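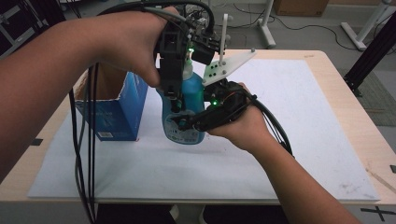
# Three months with the Petrenko rope routine

I bought the Petrenko rope download in June, mostly for the middle section where the knot slides off the end. The video runs long and the camera stays wide for most of it, so I had to watch the hand changes many times before I had them.

My opening is still a coin vanish. I do it with a half dollar and no sleeves, then bring the rope out of my left pocket. The rope is soft cotton from Jirnix, 300 feet on the spool, and I cut a fresh piece for each show.

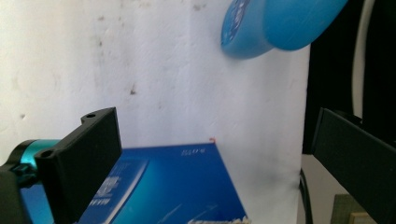 Skirnix wrote under my last post that the coin vanish is too small to open with, and that past the third row it only looks like a closed hand. I tried starting with the rope at the next library show. The room was quieter, but the back rows did watch.

So the coin has moved to second place for now. I also dropped the third knot,
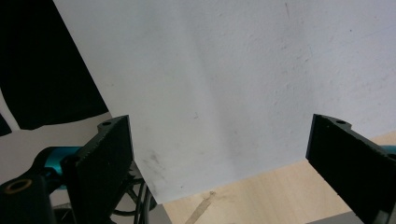

which cost me a laugh but took out a slow spot where I had to turn my back. The set runs 11 minutes without it. Next I want to work on the ending, probably with the cut and restored version from the Konora notes.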